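賃貸住宅の「家賃補助つき住戸」が気づいたら半分になっていた件

去年の暮れに引っ越した今の街で、ずっともやもやしていることがあるので、今日はそれを書きます。住宅の話です。長いです。お茶でもいれてからどうぞ。

駅の北側に、昔の市営団地の跡地がありますよね。あそこの再開発、最初の説明会では「建てる住戸の一部は、所得の低い世帯でも借りられる家賃にします」という話だったんです。事業者はFinellという会社で、市は土地を安く譲るかわりに、その約束を取りつけた。私も当時の資料を図書館で見せてもらいましたが、ちゃんと書いてあります。手頃な家賃の住戸、100戸。太字で。

それが10月に出た変更案では、ほぼ半分になっていました。理由は「資材価格の上昇による採算の悪化」。いや、上がってるのはわかりますよ。スーパーに行けば嫌でもわかります。でも、採算が悪くなったときに真っ先に削られるのが、どうして毎回そこなんでしょう。最上階のラウンジは残っているんです。1階の噴水も残っているんです。噴水ですよ!

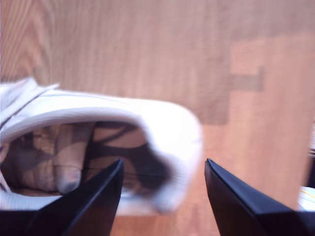
白いスニーカー。

私が気になるのは、Finellがずるいとか悪いとか、そういう話とはちょっと違います。会社は会社の都合で動くもので、削ってもいいと言われたら削るでしょう。問題は、削ってもいいと言ってしまう市のほうです。協定書を読むと「社会経済情勢の著しい変化があった場合は協議のうえ変更できる」という一文が入っている。これ、便利すぎませんか。著しいかどうかを誰が決めるのか、どこにも書いていないんですよ。協議の記録も公開の対象になっていません。

市役所の窓口で聞いてみたら、担当の方はとても丁寧で、丁寧に「お答えできません」と言われました。採算の計算書は企業秘密だそうです。でもあの土地、もともと市のものですよね。市民の土地を割引で売っておいて、割引の見返りが減った理由は秘密です、というのは、友だち同士の貸し借りでも怒られるやつだと思います。

じつは前に住んでいた町でも似たことがありました。川沿いにNalonというマンションが建ったときで、あのときは保育所と集会室が入るはずでした。保育所は入りました。集会室は、できたことはできたんですが、住民専用になっていて、近所の人は使えない。広報には「地域に開かれた空間」と書いてあったのに、入口がオートロック。どう開かれているのか、私にはいまだにわかりません。あのころは仕事が忙しくて、まあいいか、と流してしまった。今回こうして書いているのは、その後悔もちょっとあります。

家賃のことをもう少し。私が今払っている家賃は、契約を更新するときに月2000円上がりました。これくらいならなんとかなります。ただ、同じ建物の下の階にいたお子さん連れのご家族は、更新せずに隣の市へ越していきました。学区が変わるので最後まで迷ったそうです。ああいう世帯が街に残れるようにするための団地跡地だったんじゃないのかな、と、ごみを出しに行くたびに思います。

市の待機者名簿には、2267世帯が載っているそうです。全部が北側の新しい建物に入れるわけではもちろんないし、元の計画どおりでもぜんぜん足りない。だからこそ、減らすときくらいは理由を見せてほしいんです。

反対意見も書いておきます。「約束を守らせようとして事業者に逃げられたら元も子もない」という声、これは私も一理あると思っています。実際、南口のGalturura跡地は事業者が降りてしまって、ずっと柵に囲まれたまま草が伸びています。あれを見ると弱気になるのもわかる。でも、それなら最初から守れる数字で約束すればよかったはずです。大きな数字で議会を通して、通ったあとで小さくする。この順番が当たり前になると、次の計画で何を約束されても、もう信じられなくなります。

やってほしいことは2つだけです。まず、変更の根拠になった計算を、第三者に見てもらって要点だけでも公開すること。どうしても社外に出せない部分は黒塗りでもかまいません。それから、手頃な家賃の住戸を減らすなら、その分の土地代を返してもらうこと。返ってきたお金は、古い市営住宅の修繕に回せばいいと思います。うちの近所の棟なんて、外階段の手すりがぐらぐらしたままなので。

変更案への意見はまだ受け付けています。締め切りは2022年12月15日、市のホームページからも出せますし、用紙は市民センターの入口に置いてあります(棚のいちばん下で、ちょっと見つけにくいです)。私はもう出しました。文字数の制限があって、噴水のことは泣く泣く削りました。

次回は、Mac Carthaighという喫茶店のビルの建て替えについて書くつもりです。あそこのチーズトーストが好きな人は、心の準備をしておいてください。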